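3.2 Collection Setup

Demonstrations were gathered on the Tevley station, a two-arm setup facing a shared white table. Each arm carries a parallel gripper with black fingers, and a small camera is mounted at the wrist so that the fingers stay in view at all times. The policy receives the wrist images together with joint positions and gripper opening. No overhead view was used in training.

We did not screen off the room. Earlier trials with the Brerero set, recorded against a plain curtain, gave policies that lost accuracy once the curtain was removed. For the present set we left desks, chairs, shelving and window light in the background and recorded at different hours of the day.

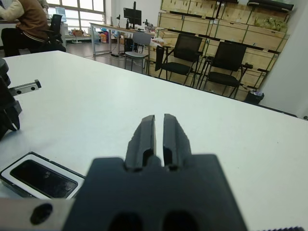 Figure 3. Wrist camera view over the table. A second gripper is partly visible at left, with a dark phone-like device in a white tray below it.

3.3 Episodes and Filtering

The full set holds 3000 episodes recorded in August by 3 operators. An episode starts when the operator presses the foot pedal and ends when both arms return to the rest pose. Each operator completed 40 practice episodes first; these are not included in the total.

We removed 419 episodes before training. Most had dropped camera packets or a pause longer than the limit set in Section 3.1. Failed grasps followed by a successful retry were kept, as the Ki baseline improved when such cases were present. Episodes ending in failure were stored separately and used only to train the success classifier.

Labels were written in Pellonska, our annotation tool, with one short text instruction per episode. Where two operators gave different wording for the same task, both versions were kept and sampled with equal weight.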